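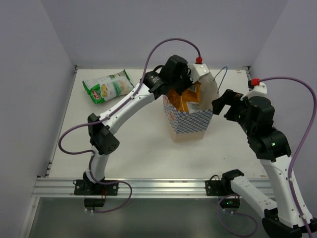 Zinside Two-Arm Recording Bench

A tabletop station for gathering demonstrations, with a pair of arms, walls on three sides and enough room to set up the kind of jobs people do with both hands. We build it at our shop in Usville, and we use it every day ourselves.

Overview

The bench grew out of our own recording work. We wanted a place where a person could sit down, take hold of the controls and show a task again and again without the background changing from one day to the next. The arms, the table and the walls all come as one unit, so whatever you collect on Monday looks like what you collect two weeks later.

Bag packing is still our favorite first task to give a new bench. It sounds simple, and then you try it! A shopping bag with a wide mouth and soft sides, a couple of snack packets, two arms — and suddenly the operator is thinking about which way the cord handle falls, how far to reach in before letting go, and what the second arm ought to be doing near the edge of the bag. Shiny packets crease in a new way each time they are picked up. A model needs to see a lot of that.

What's on the bench

Work surface: white, rectangular, open on the operator side. Takes bags, boxes, dishes, folded cloth, most things you would put on a kitchen counter.

Walls: three plain panels in a pale gray with a touch of lavender. We tried pure white first and it blended into the tabletop on video.

Arms: two, with white links and black joints, bolted to the front rail.

Front rail: grooved aluminum. Loosen the bolts, slide the base, tighten again. Mark your positions with tape before you move anything.

Grippers: black, with angular fingers. Each carries a white bracket above it with a red connector on top.

Cabling: purple, clipped along the upper links with slack left at the elbow and the base. Please leave the slack alone. Pulling the loops tight looks neater and shortens the life of the cable.

Recording with Nulada

Every bench ships with Nulada, our recording software. It saves the joint positions, the gripper openings and all the video streams together, and it puts the same clock on everything. You start and stop an episode with a foot pedal (both hands are busy, after all).

After each episode you get a short screen with three choices: keep, discard or keep with a note. Use the notes. "Packet slipped, picked up again" is a really valuable thing to have written down six months on, and those recoveries are often the best material in a set.

Sets can be split by task, by operator or by object. Files export to the common open formats, and you can replay an episode on the arms at reduced speed to check it.

How many examples do you need?

It depends on the task, but we can share how we plan ours. For a single object going into a single bag, we start with 100 episodes, train, and look at where the arm hesitates. Then we add more in those places. For the mixed-snack set with different packets and different bags, we went to nearly 1000, and the last part of that helped more than we expected.

A few habits that have paid off for us:

Move the bag between episodes. Turn it, too, so the handle and the printed side land in different spots.

Change the starting place of each packet. Tilt one now and then.

Stop for a break every 5 sets. Tired operators get sloppy in ways that show up in the data.

Keep the failures in a separate folder and watch them together on a slow afternoon.

Leave the idle arm somewhere sensible. If it wanders in the demonstrations, it will wander in the trained policy.

Options

Sæther lamp kit: soft overhead lighting that clips to the tops of the walls. Very good if your room has windows.

Tall walls: for tasks where the arms lift things high.

Object crate: bags, empty packets, tins and cloths, chosen for being awkward. We restock it whenever we find something new that gives our own arms trouble.

Second pedal: lets a helper flag a moment in the recording while the operator keeps going.

Setup

Put the bench on a level floor with space to walk behind it. Bolt-down is optional but we like it. Power on, let both arms find their home pose, then run the camera check in Nulada before the first episode. If one of the views looks off, reseat the connector on that gripper and run the check again.

Specifications and the parts list were last updated 9/29/22. Replacement fingers, clips and cables are all sold separately from the parts page.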